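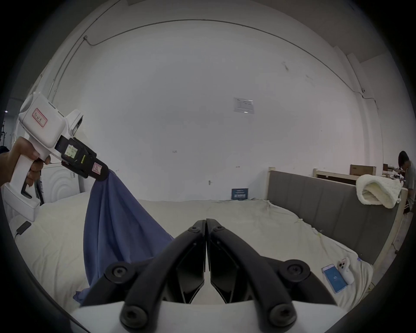
Les deux pinces portatives sur la tâche du tissu : celle de gauche tient un coin, l'autre est encore fermée à vide.

De : Selma Stan
À : liste manip-souple
Objet : Re: [manip-souple] Découpage des démos à deux mains, ça donne quoi ?
Mardi 3 septembre

Salut Marek, salut la liste,

Merci pour la relance, j'avais promis des nouvelles au printemps et puis le papier m'a mangé l'été. Je réponds dans le texte.

Marek Gajdoš a écrit :
> Bonjour à tous,
> En mars Selma nous avait parlé d'une idée pour Sasik : ne plus
> apprendre une seule politique sur toute la démo, mais couper aux
> instants où une pince se ferme ou s'ouvre. Chez nous à Tedholm on
> bute exactement là-dessus avec le linge. La politique apprend très
> bien à tenir le premier coin et reste plantée avant le deuxième.
> Trois questions :
> - vous coupez à la main ou automatiquement ?
> - que fait-on de la pince qui attend ?
> - combien de démos faut-il pour que ça vaille le coup ?
> Marek

> vous coupez à la main ou automatiquement ?

Automatiquement, sur l'ouverture des mâchoires. On avait commencé à la main et c'était l'enfer, deux annotateurs ne mettaient jamais la coupure au même endroit. Maintenant on prend le signal d'ouverture de chaque pince, on le lisse, on cherche les plateaux et on coupe au début de chaque plateau « fermé ». Petit piège (qui m'a coûté une semaine !) : une pince fermée sur un coin de tissu et une pince fermée sur rien donnent presque la même ouverture, le tissu est trop mince. Regardez la vue en tête de message, à gauche il y a un coin entre les mâchoires, au milieu il n'y a rien du tout, et dans les courbes vous auriez bien du mal à dire laquelle est laquelle. Du coup on a ajouté un petit classifieur sur la vue de chaque pince, « tient / ne tient pas », entraîné sur 103 séquences. Il se trompe surtout quand le tissu passe derrière les mâchoires sans être pris, évidemment.

> que fait-on de la pince qui attend ?

Ah, c'est LA question. Notre première version mettait les deux bras dans le même segment et moyennait la perte sur tout. Résultat, le bras qui attend représente une énorme part des pas de temps et la politique apprend surtout à attendre, ce qui ressemble fort à ton bras planté. Dans la version actuelle, chaque bras a sa propre suite de segments et on baisse le poids des pas où une pince est fermée à vide ET ne bouge presque pas. On ne les supprime pas complètement, j'ai essayé, et le second bras partait beaucoup trop tôt, en plein pendant que le premier soulevait.

Côté chiffres, sur la prise du deuxième coin, avec 30 essais par méthode et le même tissu : 17 réussites avec les segments par bras, 2 avec la politique d'un seul bloc. Je me méfie quand même, tout a été évalué sur un drap clair avec un tissu bleu, et le contraste aide sûrement le classifieur. Blanc sur blanc, je n'ai pas encore de quoi te répondre. Si quelqu'un a des démos de serviettes blanches à partager, je suis preneuse !

> combien de démos faut-il pour que ça vaille le coup ?

Franchement je n'ai pas de courbe propre. Mon impression, c'est que le gain est surtout visible quand on a peu de données, mais c'est une impression de fin de journée, ne la cite pas dans ton rapport. J'ai lancé les entraînements par sous-ensembles sur Bucur et ça tourne encore.

Le code de découpage est dans la branche preto du dépôt, Preto étant le nom du module (ne cherchez pas la doc, elle tient dans les commentaires). Le seuil d'immobilité est codé en dur, il faudra sans doute l'ajuster à la fréquence de vos enregistrements.

Marek, si tu m'envoies quelques-unes de vos séquences où le bras reste planté, je les passe dedans cette semaine. Il me faut les deux vues et l'ouverture des pinces, les poses aussi si vous les avez.

À bientôt,
Selma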